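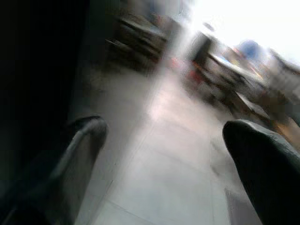 Pale grey floor tile, with glare.

2018-10-15
By Joris Verbeke

Checked in at the Saarela in Drurport at the second attempt. The first failed on a room type mismatch: booked a double, system held a twin. Desk moved me to 42, courtyard side, no surcharge.

Room data. Wi-Fi adequate for mail, too slow for video calls. Shower pressure good on the third floor, temperature control coarse. The mattress is firmer than the one I had here in February. Blackout curtain leaves a gap on the left; closed it with a trouser hanger.

Breakfast costs 15 and opens too late for the early train to Lalton. Asked for a packed one and was given a form. Deposit of 700 held on the card, release stated as within a week of departure. Kept the slip.

Loyalty balance stands at 2,000 points. The Lalton property no longer accepts them, so the return night goes on the company account. Need to ask Stalell whether the corporate rate still includes late checkout. Their last confirmation left that line blank.

Lights out early. Ice machine audible through the wall, on a regular cycle.

Recent entries
Lalton: two nights, no elevator
Packing list, revised
Night train to Drurport

Last updated: same evening, deposit amount corrected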